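The arms got the dull half of my job, and I kind of miss it

I've worked at Jaletti long enough to remember when the packing room was six people, a radio and one very bad coffee maker. We put together home and gift bundles for a bunch of small online shops, Plenda being the biggest. You pick the stuff, you bag it, you tuck in the green stem if the customer paid for the "fresh look" option, you send it down the line. On a good Saturday before the holidays I could do 201 bags and still have feeling in my thumbs.

Then in January we got the arms. Everybody had an opinion before they were even bolted down! Leif Lie, who has packed next to me for 8 years, was sure we'd all be out by spring. I was more in the camp of "please, take the mesh bags, I hate the mesh bags." They snag on your watch, they snag on your nails, and the mouth closes up the second you let go of it.

So the mesh bags went to the arms first. One grips the cloth, the other brings the stem in sideways through the opening, and you stand there holding your breath like you're watching a kid carry soup.
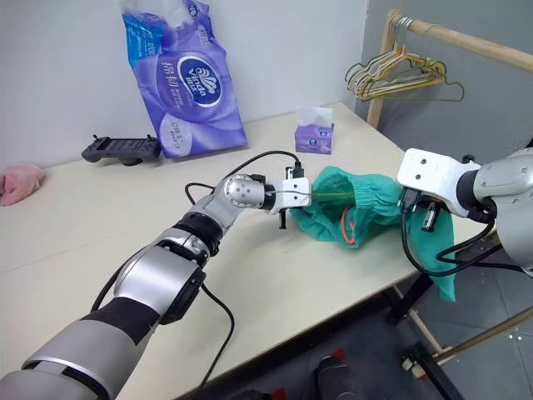

What the slow days taught me

I used to think the job was the hands part. Pick, open, push, pull the string. Watching a machine try it made me see how much else I was doing without giving it a thought (checking a bag for a pulled thread, turning it so the string comes out the front, noticing that the stem is a little too bendy and grabbing another one). None of that was in my job description. It sure wasn't in the 2000 lines of setup notes the folks from Tazi handed us, either.

So guess who got asked to explain it all? Us. For weeks Leif and I were pulled off packing to sit with the setup people and answer questions like "how do you know when to stop pushing?" I had no idea how I knew! I'd do it, and then do it again slower, and somebody would write something down. It was tiring in a whole new way, and I went home with a headache instead of sore thumbs.

And this is where I get a little grumpy. That was skilled work, teaching the thing, and we did it at packing wages. Chiyo Chiba from the night crew brought it up at the staff meeting and got a very polite answer about looking at pay grades later in the year. We're still waiting on later in the year.

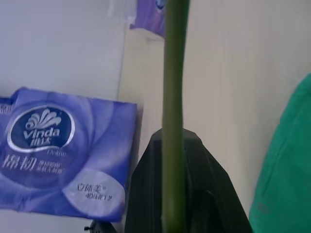
I don't want the arms gone, though. My wrists feel better than they have in ages. There were 562 bundles on my last full shift and I personally opened maybe a handful of mesh bags. The rest of my day was checking, fixing, calling over to the warehouse in Gutport when the stock came in wrong, and starting things back up when they froze. Some of that I like a lot.

What I miss is the talking. Packing left your head free, so we talked all day long, about our kids, about terrible movies, about whatever. Now I'm watching a screen and listening for a beep, and so is Leif, clear across the room. We eat lunch together on purpose these days, which we never had to plan before.

If your boss is thinking about bringing something like this in, ask two things early. Who's going to teach it, and what are they getting paid while they do? And see if you can keep your tables close together. We asked about that one last week, and they're moving Leif's station back next to mine once the new cables come in.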